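The woman who runs Zoltine, a cattery with 73 pens at the end of a farm track, does not much like being asked whether she loves cats. "I like them fine," she says. "I like them better than their owners' instructions."

The instructions come in by email, mostly in January, when people book their summers. One ran to 3000 words and had footnotes. Another asked that the cat be read to, and named the book.

She bought the business from a couple who had called it Fodor, after the cat, and who left her the sign, the boiler and a drawer of collars. The boiler lasted 3 weeks. "The collars are still going strong."

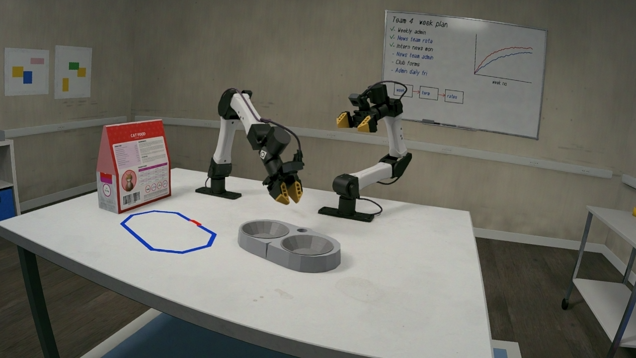 Dinner for one: a double bowl and a bag of cat food.

What do cats want on holiday? She thinks about it for longer than I expected. "To be left alone by someone who is watching them." Most sulk for a day, then eat. The ones that don't get warm chicken and a radio tuned to the cricket, and she won't hear a word against either.

Prices went up on Mon 20 July, and she has had two complaints, both from people with boats. Would she ever expand? A chain called Ternonetti once offered to put 200 pens on the lower field. She showed them the lower field in the rain.

Her own cat, for the record, stays with her sister when she goes away. "He can't stand it here," she says, and gets up to see to the kettle.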